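Kerkov Line Staff Association
Minutes of the general meeting, 16/10/2022
Held in the upstairs room at Kerkov depot. 63 members present. Quorum met.

1. Minutes of the last meeting
Approved with one change. Item 4 had said the company "agreed" to restore the early relief crew. The company said it would look at it. The word was changed to "discussed."

2. Operator's restructuring plan
The chair read out the company's summary of the plan to split the line into a track business and a train business, with Moltier taking over train operations. The summary says no one will lose pay or seniority "as a direct result" of the transfer. Several members asked what an indirect result would look like. The chair had put the same question to the company in writing and had no answer yet.

The plan lists 313 posts at Kerkov after the transfer. The current roster shows 301 people in post and the rest vacant. Members doubted that the vacancies would be filled, as they have been on the books since April and have not been advertised. The secretary was asked to get the list of vacant posts by grade.

A member from the signal side said the savings in the plan depend on maintenance being bought in at a price no contractor has quoted. The meeting had no way to check this, but the plan gives no source for the price either.

3. Pensions
The company's adviser, Seppälä, has offered a briefing on the proposed new scheme. The slides sent ahead compare the old scheme with the new one for a worker retiring at full age with no breaks in service. There is no example for part-time staff or anyone who has changed grade. Agreed to accept the briefing only if those two cases are covered. Carried, four against. Those against felt that going at all would be reported as consultation.

4. Strike ballot
Discussed at length. One view was that a ballot now would show the company we are serious. The other was that a weak turnout would show the opposite, and the last survey brought back just 117 forms. No one could say how many of the missing forms had ever been delivered. Agreed to check home addresses first and bring the question back to the next meeting. Carried on a show of hands.

5. Workshop modernization
The company's paper on new equipment from Trivex was taken as read. It promises "lighter duties" in the component shop but gives no staffing figures and no dates. Members recalled similar wording before the ticket offices closed. The secretary will ask for the staffing figures in writing.
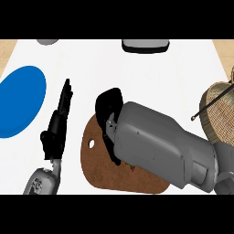
Computer rendering, two robot arms over a white tabletop.

6. Any other business
The heating in the Kerkov mess room is still not fixed. The company says the part is on order, as it said last time.
Parking permits: held over.

Meeting closed. Date of the next meeting to be posted on the depot board.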